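Plismont asks judge to let the little vans back on the road

16 Jul 2019

The city of Plismont will ask the county court to lift its freeze on Kutoso, the shared-van service that spent most of the spring carrying people up and down Ferreira Avenue and most of the summer parked behind a tire shop.

The council voted Monday-style, as regulars call it, meaning late and with the air conditioning off, to authorize the city's lawyers to file a motion by the end of the week. The vote was 6 to 2. One of the two against said the city had no business going to court on behalf of a company that still owes it for a bent signpost. The other said only "no," and was thanked for brevity.

Kutoso runs 96 vans, each about as roomy as a dentist's waiting room and equipped with similar magazines. Riders book a seat by phone and are picked up at the nearest corner. The service began in April under a pilot permit, and the permit is where the trouble started. It was issued under the section of the city code that covers hayrides.

The city's position is that the hayride section was the only one that fit. It allows a "wheeled conveyance with shared seating" to operate on public streets for a fee, and it doesn't say anything about hay. Rallel, which holds the city's bus contract, took the view that a permit meant for a fall festival doesn't stretch to the morning commute. It sued in May and won a temporary order in June. The judge wrote that she had read the hayride section several times and did not expect to do so again with pleasure.

The order stops all Kutoso trips inside city limits until a full hearing. It does not stop trips outside them, and for one week the company tried picking people up at the town line. Passengers had to walk past their own offices to reach the van. Ridership was described as modest.

Rallel says it has nothing against vans. In a written statement, the company said it "welcomes competition on a level road" and asked that the same insurance, inspection and fare rules apply to everyone. It also pointed out that its own buses serve Ferreira Avenue every half hour. A resident who spoke during public comment agreed that this was true of the printed schedule, which she said she had framed.
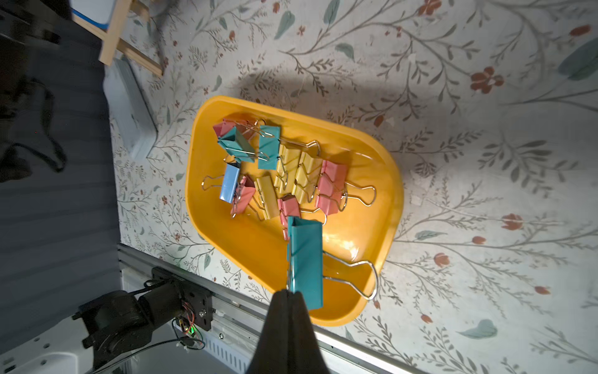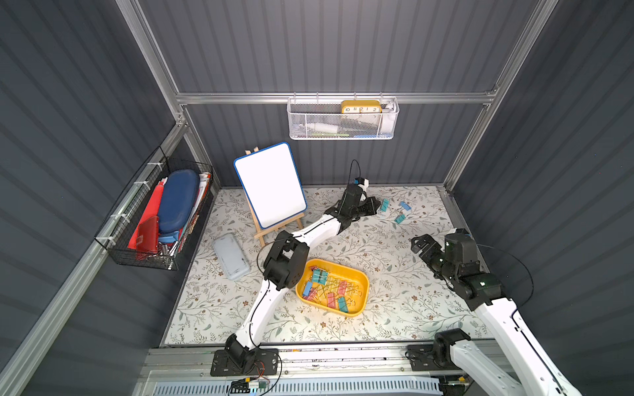 Binder clips on a flower-print surface.

Supporters of the vans delivered a petition with 3,865 signatures to the clerk's office on the afternoon of the meeting. The clerk's office closes early in summer, so the petition was first delivered to a locked door, then to the public library, and finally to the council itself, where it was received into the record after a short discussion of whether it had been received already.

Under the motion the city plans to file, the vans could go back to work on a limited basis while the case continues. They would be kept to Ferreira Avenue and the streets around the hospital, and would have to stay out of marked bus stops. Drivers would need the same background check as Rallel's. Fares would be posted inside the door in type that a person can read, a condition that took up more of the evening than all the rest together.

The council also told its staff to draft a new section of the code for shared vans, so that the hayrides can have theirs back. A first version is due before the fall festival. The festival's organizers had written to ask whether the court's order applied to them too. The city attorney's answer was that it probably did not, but that they might want to hold off on buying the hay.

Some council members were uneasy about the bill. The city has budgeted nothing for the case, and the lawyers' hours will come out of the same fund that pays for snow removal. One member noted that it was 91 degrees out and that this felt like a problem for later. Another said that was how the hayride permit had come about.

Kutoso was careful to sound grateful. The company said its drivers were ready to return within a day of any ruling, and that the signpost would be paid for. It would not say what it will do if the court refuses, although it has renewed its lease on the lot behind the tire shop through winter.

Rallel has said it will oppose the motion. Both sides agree that the matter should be settled quickly, and both have asked for more time to prepare.

No hearing date has been set. Until there is one, commuters can take the bus, and passes bought from Kutoso before the order will be honored once service resumes. Refund requests must be made in writing and mailed to the company's office, at the far end of Ferreira Avenue. The nearest bus stop is closed for repaving.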